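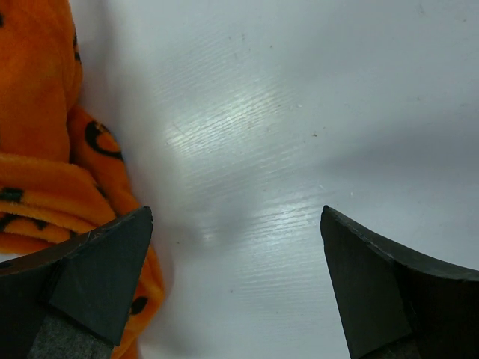

Fleece starts out as plastic. Weird, right? Your fuzzy winter jacket and a soda bottle can be made of the very same stuff. It's called polyester, say it like POLLY-ester. Fleece can be any color the makers want, like the orange one at the left side of the photo with the black markings on it. Soft, bunches up easy, weighs almost nothing. So how does hard plastic turn into something you want to nap on? Let's go.

FIRST, THE CHIPS

Not potato chips. Don't eat these. Polyester for fleece starts as little hard bits, about like rice. Sometimes the bits are brand new, made from oil that came out of the ground. Sometimes they're old bottles that got washed, chopped up and melted.

The bits go in a big heater and get hot. Really hot. They turn to goo, thick like honey.

THEN, THE SHOWER HEAD

The goo gets pushed through a metal plate full of tiny holes. Think of a shower head, but with much smaller holes. Out come long skinny strings of plastic. Cool air blows on them and they go solid again. Now they're called fibers.

One fiber is thinner than a hair from your head. You could hardly see it. So lots of them get twisted together and then you've got yarn.

Spiders do sort of the same thing by the way. Liquid inside, thread outside. They did it first.

KNITTING TIME

A big round machine knits the yarn into a giant tube of cloth. Loops and loops and loops. Pull on a T-shirt and it stretches a bit, that's the loops moving. Fleece gets knit in loops too.

But at this point it isn't fuzzy! It's just flat cloth. Kind of boring.

Color can go in now. The cloth takes a hot bath in dye, or a pattern gets printed on top. Spots, stripes, dinosaurs, whatever. At some factories the color goes in way earlier, right into the goo.

THE SCRATCHY PART

Best step. The cloth rolls past spinning drums covered in tiny wire hooks. The hooks grab the loops and pull up little ends of fiber. Scratch scratch scratch. This is called napping. Yes, really. Has nothing to do with sleeping.

After that comes a haircut. A machine with spinning blades trims the fuzz so its all the same height. Then it gets cut and sewn into hats, blankets, mittens and so on.

WHY IS IT WARM?

Trick question. Fleece doesn't make any heat. You do! Your body is making heat all the time, even when you're asleep.

The fuzz holds on to air. Lots of tiny pockets of it. Air that can't move around is very good at keeping heat in, so your warmth stays near you and doesn't run off into January.

Animals know this one. Birds puff up their feathers when it's cold. Same idea, more air.

There's a catch tho. Wind goes right through plain fleece and pushes the warm air out. On a windy day put a rain jacket on top. Big difference.

WHAT ABOUT SHEEP?

The word fleece is really a sheep word. It means the whole woolly coat that comes off when a sheep gets sheared. People have been using sheep fleece for thousands of years. The plastic kind only showed up around the time your grandparents or parents were young, and it borrowed the name because it was fluffy too.

Wool soaks up a lot of water. Polyester hardly soaks up any, so a fleece hat that falls in a puddle dries pretty quick.

TRY IT: THE FLEECE SOCK TEST

You need 2 jars with lids, warm water from the tap (ask a grown-up), a fleece hat, and a thermometer if you have one.

Fill both jars with the same warm water. Lids on tight. Stuff one jar in the hat and fold the hat over the top. Leave the other one bare. Wait half an hour. Go play.

Now check them. Which one is warmer? Write it down. Then try again with a thin T-shirt instead of the hat. Or two hats!

THE NOT SO GREAT PART

Every time fleece goes in the wash, teeny bits of fuzz break off. They go down the drain with the water. Some get caught at the cleaning plant and some get to rivers and the sea, where fish can swallow them. Plastic doesn't rot like a leaf does. It hangs around a very long time.

Things that help:
Wash fleece only when it's dirty.
Use cold water.
Fill up the machine, so stuff rubs less.
Keep your old one. New fleece usually sheds the most.

WORDS TO KNOW

Fiber: a long thin string of something
Yarn: fibers twisted together
Napping: scratching cloth to make it fuzzy
Pill: a little ball of fuzz on old fleece. Fun to pick off, but it does make the cloth thinner

Zestby Kids, Jul 17, 2022
Next up: why do zippers get stuck?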